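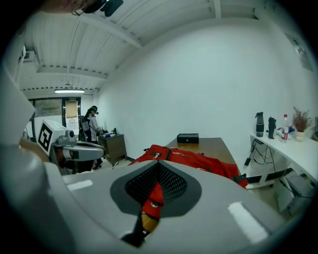

3. Looking after the gripper pair

The Solheim handout says a pair of hand-held grippers needs one check a day. We doubt it. Over June we logged 348 recordings, and 59 had to be thrown out because the square marker on one gripper was not picked up by the tracking software. Walid Tannous blamed the room lights, and the glossy housing does throw back bright patches. But we never tested with the lights off, so that is a guess.

What we did each morning at 8:
Wiped the marker block with a dry cloth.
Checked that the finger closed all the way and the red strap was still tied on.
Pulled lightly on each cable.
Restarted the head rig.

Gunnel Midtbø wanted the finger screws tightened daily too. After two weeks one was stripped, and we stopped.

Did the routine help? The failures dropped in the second half of the month, but we had also changed software by then. We can't separate the two, and Ivar Brekke's chart in section 4 should be read with that in mind.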